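Week three with the arm, bowls and trays

Quick one tonight, it's late and I've got demos running again at 8 in the morning. Figured if I don't write this up now I'll forget all of it by July.

So. Teleop. Still teleop. Sheyla Alvarado talked me out of the hand guiding thing in the end and she was right, mostly. For anyone who missed the last post, hand guiding is where you grab the arm and shove it through the motion yourself. Feels lovely. Feels like teaching a kid to hold a bat. Trouble is your own hands and sleeves end up in every camera view, and the policy learns to look for a sleeve. Ask me how I know. Whole set of recordings, binned. Two evenings.

Remote control is uglier. You sit off to the side with the leader arm, watch the thing move, and everything feels half a beat late. My first dozen goes were awful. Knocked the bowl, dragged the tray, squeezed too hard, let go too early. Then somewhere in there your shoulders drop and you stop fighting it. Rosaura Henao has a trick, she hums while she drives. Sounds daft but her speeds come out really even. I tried humming. Mine did not come out even.

The job at the moment is picking things out of a bowl and putting them in a tray. That's it. People hear that and their faces go blank. Come round and try it with two fingers and no sense of touch, I'll make you a cuppa.

Rice is what makes it hard. A lump sitting on a bare table, fine, easy, had that going in the first week. Same lump half sunk in dry rice and you can't see its bottom edge, so where do you close? Too high and you skate off the top. Too low and you shove the fingers in and come up with a pinch of grains and no lump. Then the grains go everywhere. I'm finding rice in my slippers.
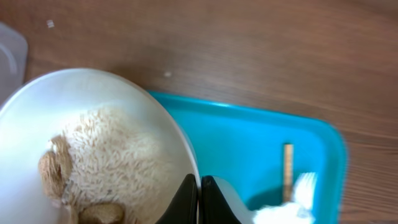

What I've settled on is coming in steep, pausing just over the piece for a tick, then going down in one go. The pause matters more than I thought. Without it my demos all look different right at the moment that counts, because I'm correcting on the way down and I correct differently every time depending on how tired I am. With the pause there's a clear spot where approach stops and grasp starts. Early runs on the new set are less twitchy. Not good. Less twitchy.

Other things, in no order

The camera on the wrist sees a lot less than you expect. When the fingers are low they block the exact bit you care about. I keep wanting to lean over and look with my own eyes while driving, and you musn't, or the demo has information in it the robot never gets. Sheyla calls that cheating and she's strict about it. So now I drive off the screen only. Slower. Much more annoying. Better data, I think.

Colour helps. I used to do everything in white on white and wondered why it was vague about where the bowl finished. A bright tray next to a white bowl and the placing got tidier pretty much straight off. Might be coincidence. I changed the lamp the same night, which was stupid, change one thing at a time, I say this every post.

Blur. Wrist moves fast, picture smears. I drive slower going sideways now and only speed up when the fingers are well clear of everything. Adds a few seconds per go.

Keep your fumbles? I used to delete any run where I dropped the piece. Rosaura's group over at Cidonum keep them if the driver recovers, and only toss the ones that end badly. Makes sense when you think about it, if it only ever sees clean grabs it has no clue what to do after a bad one. I've started keeping mine. I have plenty.

Move the stuff. I got lazy and left the bowl in the same spot for most of an evening, and of course it learned the spot. Shift it 14 centimetres and it went confidently for bare table. Now I nudge everything between goes, bowl, tray, whatever's lying near them, and I stir the rice so the pieces end up somewhere new. Boring but there you go.

Numbers, since a couple of you asked. Just on 900 demos kept so far. Sheyla reckons I want more than 2,000 before I start whinging about results. I'm whinging already.

Gear is the same as before, still the Rornham leader arm with the sticky trigger. I've ordered a new spring from Samell and if it's as slow coming as the last order I'll be driving with a rubber band on it till spring. (Ha. Didn't even mean that.) The trigger does matter by the way, if it sticks you get a little jump in the grip right as you close, and the policy copies the jump. Faithfully. It copies everything you do badly, first.

Next up is using a tool instead of the bare fingers. Different beast, the tip is way out in front of where you think it is and it can twist in the grip halfway through. Had a short go after tea and my hand cramped up. Will report back when I've got something worth reporting, or a good disaster.

Right. Bed. Somebody left a comment asking how I label the pauses and I do owe you a proper answer, it's a bit fiddly, will do it in the comments tomorow once the morning batch is saved.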